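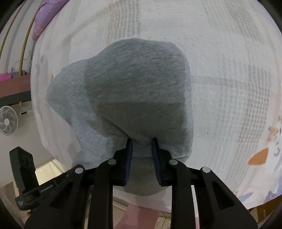 A gray ankle sock with a darker charcoal section.

Harnavow opens year-round sock and underwear bank in Flanusberg

FLANUSBERG, 28/03/2025 - Harnavow, the clothing charity serving Flanusberg and the surrounding towns, has opened a permanent sock and underwear bank at its Trandelel Street building. Residents can pick up new socks, underwear and undershirts at no cost, with no referral and no proof of income.

The bank grew out of a winter drive that Harnavow ran in December. The drive set out to collect 4000 pairs of socks and passed that mark nine days before it closed. Donations came from households, two high schools, a bowling league and 293 businesses, many of which kept a collection bin by the front counter for the whole month.

"Coats get donated every fall, and we are grateful for them," said Marites Buenaventura, director of Harnavow. "Socks wear out and get thrown away, so very few of them reach us. People were asking for them at the desk every week and we were sending them off with a coat and no socks."

The new bank takes up the former mail room on the ground floor. Shelving is sorted by size, with separate sections for infants, children, teens and adults. Wide-top and non-binding socks are kept near the door for people with diabetes or swollen feet, who have often had trouble finding a suitable pair through general clothing programs.

Each visitor may take up to six pairs of socks and four pairs of underwear per month. Parents and guardians may collect for everyone in the household. Visitors are asked for a first name and a ZIP code, which Harnavow uses to plan its orders. No other information is recorded.

Liepiņa, a family-owned hosiery wholesaler based in Flanusberg, will supply the bank at cost for the first two years. The company is also donating 100 cartons of thermal socks, to be held back for the coldest weeks and given out through the city's overnight shelters.

"We sell to stores in three states and our warehouse is a ten-minute drive from Trandelel Street," said Reynaldo Dumlao, operations manager at Liepiņa. "When Harnavow told us what they were paying at retail, we looked at the numbers and said we could do better than that. The trucks pass the building anyway."

Harnavow expects to serve more than 20 households a day once the bank is fully stocked. School nurses may order children's sizes by phone and pick them up the same afternoon.

How to donate

The bank accepts new socks and underwear in original packaging. All sizes are welcome. Men's large and children's sizes run out first. Gently used socks cannot be placed on the shelves, but clean ones in any condition, including singles, may be left in the textile recycling bin beside the parking lot entrance.

Cash gifts can be made at the front desk or by check payable to Harnavow, with "sock bank" on the memo line.

Hours

The bank is open weekdays from 10 a.m. to 4 p.m., with evening hours until 7 p.m. on the first weekday of each month. The entrance is on the Trandelel Street side and is step-free. Street parking is free for one hour.

About Harnavow

Harnavow is a nonprofit clothing charity in Flanusberg. It provides everyday clothing, school uniforms, work boots and winter coats to residents at no charge, and runs a repair table where visitors can have zippers, hems and buttons fixed while they wait.

Media contact

Marites Buenaventura, Director
Harnavow, Trandelel Street, Flanusberg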